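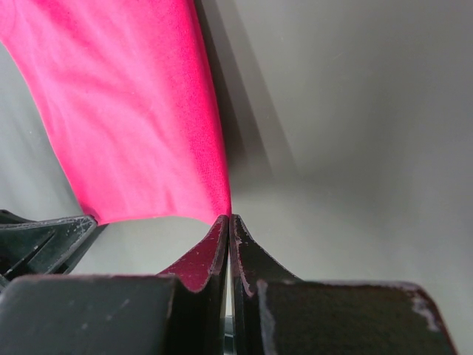
Home Guides Bench Cells Cloth Handling Support

Reading time: 5 min

4. Setting up the two-arm folding trial

4.1 Scope

Use this section to prepare a bench cell for the Lurnel cloth-folding method. The method trains one policy for both arms from teleoperated demonstrations and corrects it with short recordings taken at the points of failure. It assumes that the arms have been calibrated as described in Section 3 and that the Clekar recorder is installed on the host computer.

The procedure was written by Negin Shahbazi and revised by Setsuko Hirose after the Jullthorpe trials.

4.2 Before you start

1. Switch on the host computer, then the arms. Wait for both arms to report ready in Clekar.

2. Move each arm by its leader through the full range of every joint. Watch the cables at the elbow and wrist. A cable that pulls tight at full reach must be given more slack before you go on.

3. Close both grippers with nothing between them. The fingertips must meet along their front edge. If one tip leads the other, repeat the gripper zero in Section 3.4.

4. Wipe the table. Lint on the surface changes how the cloth slides and will show up as scatter in the placement error.

CAUTION: Keep hands outside the cell whenever torque is on. The arms can cross the full width of the table without warning when a policy is loaded.

4.3 Placing the cloth and the bin

5. Set the bin to the right of the table. The right forearm may pass over the bin, but it must clear the rim at its lowest working height.

6. Put cloths that are not in use in the bin. Do not fold or stack them.

7. Load the trial file and run the arms to the corner-pick position. Both grippers should come in over the far side of the table, one to each upper corner of the cloth.

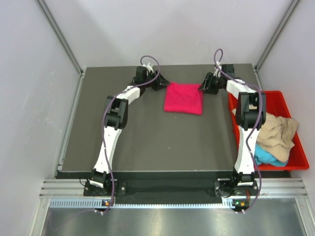 Page 67

8. Check that each fingertip reaches past the hem. A tip that stops on the hem will pinch one layer of a folded cloth and leave the other behind.

NOTE: Single-color knit cloths are used for the baseline. Printed cloths give the wrist cameras extra features to follow, and results from the two types should not be pooled.

4.4 Recording demonstrations

9. Record 50 demonstrations per cloth. Begin each one with the cloth in a new position.

10. Grip at the corners only. The hem between the two grippers should hang or lie without a deep pucker. Light wrinkles in the body of the cloth are acceptable.

11. Hold still for one second after each grasp. The pause lets the Hettiarachchi segmenter mark the end of the grasp phase. Without it, grasp and lift are merged and the episode has to be split by hand.

12. Mark the episode as kept or discarded before starting the next. Clekar does not save unmarked episodes.

4.5 Running the policy and adding corrections

13. Train on the kept episodes with the default settings.

14. Run the policy. When a grasp misses, press Pause, take over with the leaders, and finish the fold. The recorder stores the takeover as a correction.

15. Retrain after each block of corrections. Do not mix corrections from different cloths in the same block.

In the Jullthorpe trials the full set held 217 episodes, counting both demonstrations and corrections. Most of the gain came from corrections made at the second corner. Corrections to the final fold had little effect on the score, and the current version of the method leaves them out.

The result has been checked on one table surface and one pair of arms. Finger wear was not controlled. If you change fingertips partway through a trial, write the episode number in the log and repeat step 3.

4.6 If a grasp fails repeatedly

Both fingertips close above the cloth: table height is set too high. Repeat the table touch-off in Section 3.6.

One corner slips during the lift: raise grip force one step on that side only.

Cloth drags toward one arm: the two lifts are out of step. Check the clock offset between the arms in Clekar, under Timing.

Previous: Calibration Next: Scoring a fold Back to top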